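## Chapter 2: Chores as Test Problems

Picking up one small object from a table is the shortest chore in this book. Clearing a room or restocking a shelf repeats it many times — Alipour's Dallby exercise, used below, needs 340 picks. 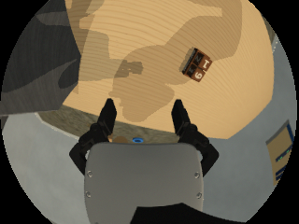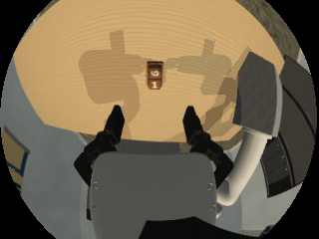

**Figure 2.1.** Simulated wrist views, both with the gripper open and a small numbered block on the tabletop.

Machines can do some chores now, under fixed conditions. We begin with the grasp and leave sorting to the end of the chapter.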